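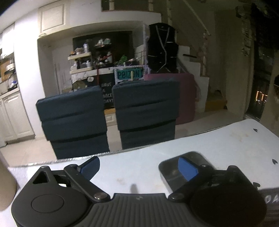
Kitchen table, evening shift. A blue-padded finger against the side of a steel tray.

Nobody on the Trakunano project wanted another lab. They had one. Gray floor, good lights, the same bins in the same spots, and a policy that scored beautifully in it and fell to pieces the moment it was moved to an apartment in Larkton. Wrong table height. Sun in the window. A mug with a handle too small.

So, November, they packed up and went to people's homes.

The method is easy to say fast. No robot in the room. A person holds the gripper, does the chore, and a camera on the tool records what the fingers were up to. Later a model called Kvaran watches all of it and learns to predict the next bit of motion. Then the same fingers get bolted on a real arm and everybody crosses their own.

Homes are the point. Reflections, stains, chairs pushed in at odd angles, dishes by the sink. The collectors are told to leave it all. Early on they tidied, out of politeness mostly, and the model got worse for it. Now the rule on the clipboard is one line: move only what the task moves.

4 homes so far. 120 sessions in each, some in daylight and some well after dinner, when the windows go black and the overhead lights take over. That change alone used to sink the old policy. Kvaran mostly shrugs it off, though it still gets fooled by shiny metal and reaches for a highlight instead of a rim.
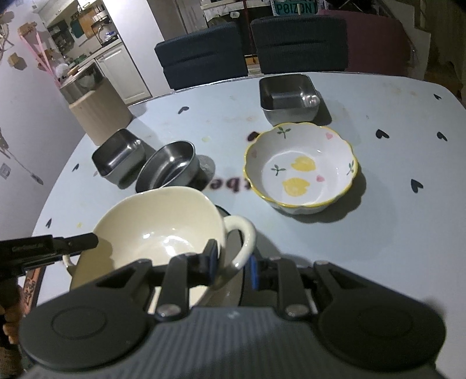
Grasp choice is where the argument is right now. Pinch a rim, and a light bowl comes up fine but a heavy one tips and swings. Take a handle and the load sits better, only the fingers have to find a gap first and there's very little room for error. On a big cream bowl with looped handles the collector can go for the side, one fingertip inside the rim and the other out past the handle, so the handle sits between them. A painted bowl like the one with the yellow rim offers no such thing. The model has to learn that these are different problems, and that it may have to pick diferently for two dishes standing next to each other.

Two grippers makes it messier. One hand steadies, one lifts, and people swap roles without thinking. The team tried labeling which hand was in charge. Gave up. The labelers couldnt agree, and the version of Kvaran trained with no labels did better anyway.

Numbers, then. In a kitchen it had never seen, the home-trained policy cleared the table in 4 tries out of 5. The lab-trained one managed one. Small test, and the team says so before you can. Brutent, the outfit that machines the fingers, wants a longer run before it changes the pads, which wear at the tip and start to slip on glaze.

What doesn't work yet: stacks. Anything nested. Wet dishes are hit or miss. Lids, forget it. And speed, the arm takes 2 minutes over what a person does while talking on the phone.

Next up is more homes, smaller kitchens, and a second set of pads in a softer rubber. The Larkton apartment is still on the list. They go back there in spring, same table, same window.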